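4. Preparing the archive host

This section covers the conversion of a desktop tower into a host for the Vitura document archive. Complete Section 3 (Accounts and licenses) first. Installation on a virtual machine is described in the Skerorari appendix and is not repeated in this section.

Revised Saturday, April 30, 2022. Section editor: Ottavio Lo Presti.

4.1 Requirements

The host needs one drive for the operating system and one separate drive for the archive store. The two must not share a physical disk. Partitioning a single large disk does not meet this requirement, and the installer will stop at the storage check.

Memory: 16 GB. The indexer starts with less, but it will pause whenever a scan job is running.

Network: wired. Wireless adapters are accepted by the installer and are not supported.

Towers are preferred over small form factor machines. Most have a free drive bay, and the side panel comes off without disturbing the cables.

4.2 Fitting the archive drive

CAUTION: Disconnect the power cord before opening the case. Pressing the power button with the cord out discharges what is left in the supply.

1. Shut down the computer from the operating system. Do not use sleep or hibernate.
2. Disconnect the power cord and all other cables.
3. Lay the tower on its side on a clear, stable surface, with the removable panel facing up.
4. Remove the side panel and put its screws in a dish.
5. Touch bare metal on the chassis before touching anything else inside.
6. Locate the drive area. If a shroud or bracket covers it, consult the computer maker's service sheet before removing anything. 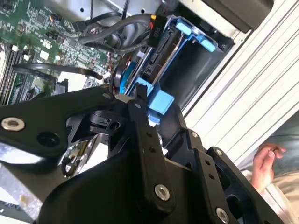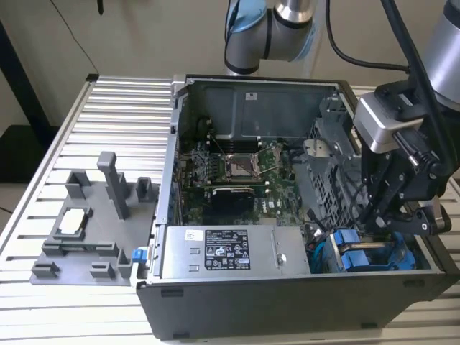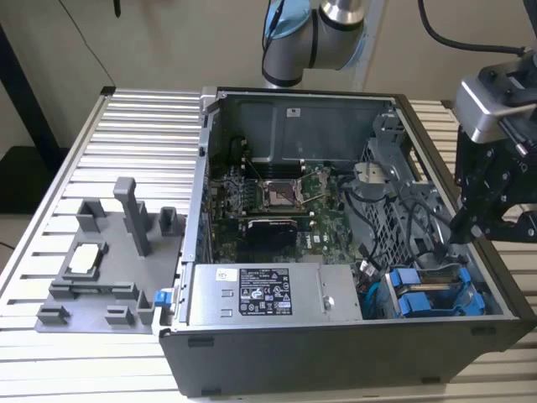
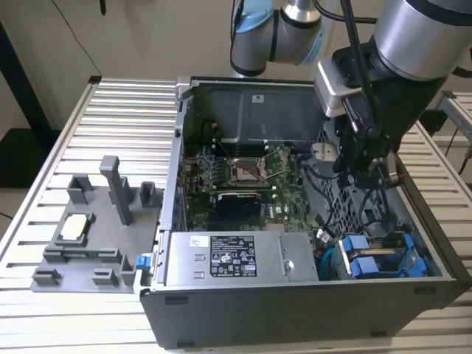
Reading time: 4 minutes

7. Slide the new drive into a free bay until the carrier latches. Carriers differ between makers; some need four screws, some none.
8. Connect the data cable to the drive and to a free port on the motherboard. Write down the port label. It is needed in 4.4.
9. Connect a power lead from the supply. Leads with an L-shaped plug fit one way only.
10. Check that no cable rests against a fan.
11. Refit the side panel, stand the tower upright, and reconnect the cables, power cord last.

Note: Used drives are accepted if they pass the surface test in 4.3. Drives taken from a hardware RAID set often carry leftover metadata and should be wiped on another machine first.

4.3 Testing the drive

1. Start the computer and enter the firmware setup screen. The key is normally shown during startup.
2. Confirm that both drives are listed. If the new one is missing, switch off, disconnect the power cord, and reseat both ends of the data cable.
3. Set the storage mode to AHCI. If the operating system was installed under a different mode, it may not start after the change; see the operating system maker's instructions before saving.
4. Save and restart.
5. Open the Vitura Setup Tool and choose Storage, then Surface test.
6. Select the new drive. Check the serial number against the label noted during fitting.

CAUTION: The full surface test erases the selected drive. There is no undo and no second prompt.

The full test runs for several hours on a large drive. The short test reads a sample only and is enough for a drive fresh from sealed packaging. Either one ends with a result of Pass, Marginal, or Fail. Do not use a Marginal drive for the archive store. It may be used for the export folder.

4.4 Creating the store

1. In the Setup Tool, choose Storage, then New store.
2. Enter the port label from step 8 of 4.2. The tool uses it to name the drive in alert messages, so that the right disk gets pulled later.
3. Choose a store name. Letters and digits only, no spaces. The name cannot be changed after the first document is filed, and it appears in every exported record — pick something that will still make sense when the host is replaced.
4. Leave the block size at the default unless the archive will hold mostly audio.
5. Select Stellislow as the index format. Fontana is offered for archives brought over from older releases and should not be chosen for a new store.
6. Click Create.

The tool reports "Store ready" and opens TCP port 2373 on the host firewall. If the firewall is managed centrally, the port must be opened by whoever manages it. Client machines will otherwise show the host as offline even though the host itself reports no fault.

4.5 Filing limits

Folder names may be up to 63 characters long. Longer names are cut at import, and the original name is kept in the notes field. Two folders whose names match up to that point will be merged. Check for these before a bulk import with Tools, then Name report.

Files open in another program are skipped and listed in the import log. Run the import again to pick them up; files already filed are not duplicated.

4.6 Schedule

Set the nightly verify to a time when no scans are run. The verify compares each stored file with its checksum and writes one line per mismatch to the log. An empty log means no mismatches were found.

The annual key renewal falls in September. The host continues to serve documents with an expired key but accepts no new ones until the renewal file is loaded under Accounts.

Continue with Section 5, Connecting scanners.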